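Progress report to the Dradura Fund
Flevport Home Rule Listening Project, second reporting period
Prepared by Facundo Valdebenito, project lead

Where we are

When we last wrote to you in February, we had a paper survey, a borrowed office and a lot of hope. Since then we have collected 2891 completed responses from across the Flevport district on one question: should the district keep sharing a council with Brosstead, or ask for one of its own? Our target for the whole grant was 3000, and we still have a full reporting period to go. I am delighted with that, and so is everyone who has been out knocking on doors!

The project takes no side, as you know. We want people on both sides of the question to be heard properly before the regional assembly debates the boundary bill, and the bill's sponsors and its opponents have both agreed to read what we publish.

Public meetings

We held 20 meetings in this period, most of them in the evening at 7 pm, with a few mid-morning sessions for shift workers and parents. The smallest drew six people and turned out to be one of the best (three hours on bus funding, and people were still arguing in the parking lot). The Pascu valley meetings were the liveliest. Families there pay their local taxes to Brosstead but do their shopping, schooling and doctor visits in Flevport, and they had plenty to say about it.

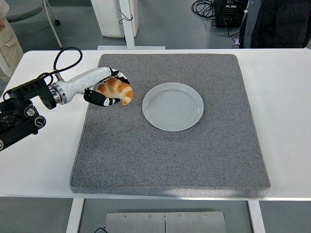
Attendance in the Pascu valley has been strong enough that we would like to add two more dates there. The cost is small and can come out of the travel line, where we are under budget. Please let us know if you need a formal request for that change.

What people are telling us

It is too early for final numbers, but some themes are already clear. Supporters of separation talk mostly about planning decisions and the distance to the council chamber. Opponents worry about the cost of setting up a second administration, and about what would happen to the shared fire service. A large middle group wants more decisions made locally but doesn't much care what the council is called. That group barely shows up in the campaign literature from either side, and I think it may be the most useful thing we bring to the assembly.

We also ran 40 longer interviews, each lasting close to an hour. The transcripts are wonderful reading. One retired ferry worker has voted in every local election since the merger and changed her mind on the question twice during the interview.

Problems

Response rates in the harbor apartments are low. Many tenants are new to the area and told us they didn't feel it was their question to answer. We have reworded the opening page of the survey and are sending interviewers back in pairs.

The translated survey went out later than planned because the first version had a mistake in question four. The corrected one is in use now, and the few forms affected have been set aside.

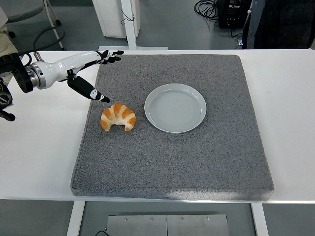

Croissant on the table, gray mat underneath.

Next steps

Field work closes at the end of the coming period. After that we code the interviews, check the sample against the electoral roll and draft the report. Both campaigns will get a copy at the same time as the press. We would love to have someone from the Fund at the launch in Flevport, and I will send possible dates once the assembly publishes its timetable.

Spending is on track apart from the travel line mentioned earlier. The full budget table follows separately with the receipts.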